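Project report, robot learning lab course
Group: Aksel Bundgaard, Ada Tedesco
Handed in Mar 20, 2018

Gathering demonstrations for a two arm packing task

1. What we were supposed to do

Pick a task, collect demos by teleoperation, train a policy, write up what happened. Most of our time went into the collecting so most of this report is about that. The training part is short. Sorry in advance.

Task: small cans and a few flat things on the table, a white wire basket, everything that belongs in the basket ends up in the basket. Two arms. We called the task Punolora because the form wanted a name for the data folder and Ada already had one from an older project.

2. Setup

Enclosure with white table and pale walls, one arm from each front corner, parallel grippers. Fixed camera looking at the whole table, plus the wrist cameras. All streams saved with joint positions and gripper opening. Operator moves two leader arms outside the enclosure, robot arms copy. One of us drives, the other one resets the objects and writes the log. We swapped after every 22 episodes, that was the most either of us could do before getting sloppy.

The logging script is the one from Đoàn, last year's group. Works fine but saves the episode only when you press the key twice. We lost a whole evening in December to that. Fixed now, there's a beep.

3. Objects and start positions

First idea was to put things down "randomly" by hand. Bad idea. Aksel always put the cans close to the left arm and Ada always put them in the middle, we saw it when we plotted the start positions. So we made a list of start positions on paper and ticked them off. Basket moves and turns too, not just the cans. The orange board and the green board are flat things the policy has to work around, sometimes both out, sometimes one.

We also wanted variation in which arm does what. If the right arm does all the placing, the left arm learns to sit still. So the instructions sheet said which arm starts.

4. Collecting

Total 654 episodes recorded, of which 50 set aside for testing and never trained on. Operator marks each one good or bad right after it ends. We kept the bad ones in a seperate folder, maybe somebody wants them later.

Things that went into the operator rules:
- one try to regrasp is ok, after that mark bad
- don't wait with the arms still at the start, the policy copies the waiting
- keep the gripper that isn't working out of the other one's way
- objects go back to the list position before the next episode, not "close enough"
- look at the purple cables before you start

The cable rule came from Aksel. A loop that hangs wide can catch when the wrist turns a lot, and then the joint readings look strange for a second or two.

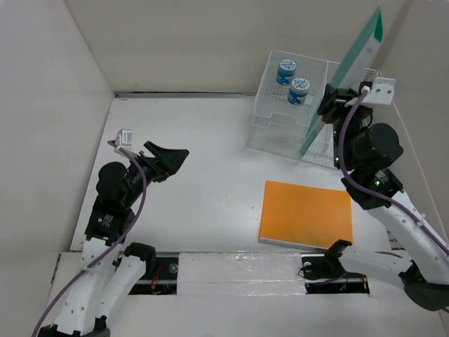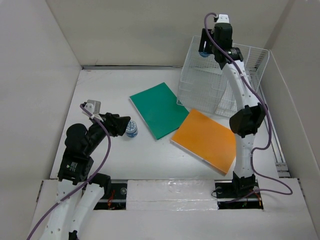 Fig. 1 and 2. Two moments at the table. First: both cans in the basket, clear panel in the right gripper. Second: right gripper over the basket, left gripper at the small round container beside the green board.

5. What was hard

Clear panel. Easily the worst object. On the wrist camera you mostly get whatever is behind it, and the operator has the same problem from the outside view. We drove those episodes slower than the others and it shows, they are the longest in the set. Green strip helps to see which way it's tilted. Without it I think we'd have given up on the panel.

Both arms near the basket. When it stands far back on the right side, the right arm is already over it and the left arm has a long way to go. Operators start to hesitate there. Hesitating demos are bad demos, the actions look like noise. We did that group of start positions over again.

The mesh. Fingers can snag on the rim if you come in low. We tell operators to come in high and then down. Boring but consistent, and consistent is what you want here.

Driver differences. Ada's episodes are shorter. Aksel's have smoother gripper closing. We didn't correct for it, just made sure both drivers cover the same positions. Driver initial is in the log, so it can be filterd.

6. Training, short version

Behavior cloning on the images plus joint positions, good episodes only. Ran on the shared machine (Vandodska) at night. Stopped at step 3,480 of the last run because the validation loss was flat and our slot was over. Would have liked one more run with the wrist images left out, for comparison. No time.

On the test positions the policy is ok with the cans and weak with the panel. Typical failure: goes to the right place, closes too early. We think that's from the slow episodes, there are so many frames with the gripper nearly closed. Cutting those frames would be the first thing to try.

7. If we did it again

Start position list from day one. Fewer object types, more episodes each. Decide on bad/good rules before recording, we changed ours once and had to go back through the old videos, which took forever. Also a second foot pedal for the reset person.

Data is on the Trostton drive under the task name, log file in the same folder. Column 4 is the driver, column 5 is which arm starts. Ignore column 6.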